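Six minute read

Still Building Olmont

In March I finally played Olmont from the beginning to the end without stopping. It took me one evening and a part of the night. For a total conversion which started as one small harbour map, I find this quite respectable.

Olmont is made by Sombat Suwannarat, who learned level design by opening other people's maps in the editor and deleting things until they broke. His first release, Hasine, was a single-player map with 6 rooms and a lift that killed the player if he jumped at the wrong moment. It had 411 downloads in its first year. He still keeps the comments in a text file, also the rude ones.

The second project was Prolten, and it was too large. There were supposed to be two campaigns, a new set of weapons and voice acting in every mission. After the sound designer left, Suwannarat cut the second campaign and moved its best level, a flooded railway station, into what is now the middle of Olmont. Players who remember the old Prolten demo will recognize the ticket hall, although the colours are different and the stairs are on the other side.

What I like most is the pace. The first chapter gives you only a lantern and a wrench, and the enemies are slow. I was a little bored there, I must admit. Then comes the Petchrat district, with its narrow roofs and the neighbours shouting from their windows, and from this point I did not want to put the mouse down.

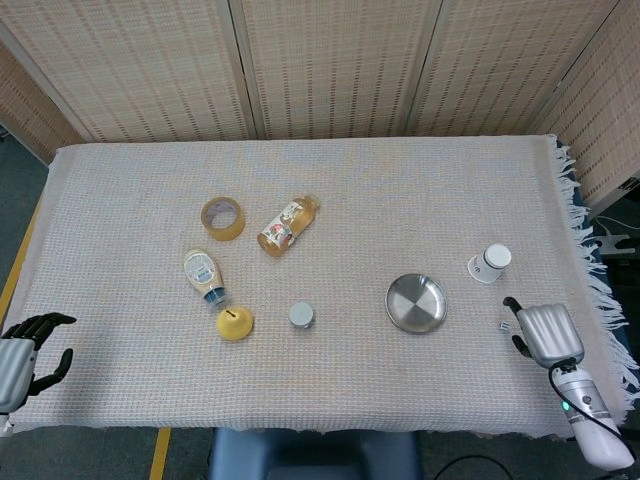

The technical side is less even. The old engine allows only so many entities in one map, and Suwannarat told me he removed 300 of them from Petchrat before it would load on every computer. On my machine the saves are fast, but the subtitles sometimes stay on the screen after the speaker has died. A patch is planned, without any date.

He is now working on a smaller epilogue, which will be set again in the harbour. The lift is coming back too, and he promises me it has been repaired.

Related
Five Co-op Mods for a Slow Computer
Why Old Map Editors Still Have a Following
Review: Hasine, Revisited
Getting Started With Custom Textures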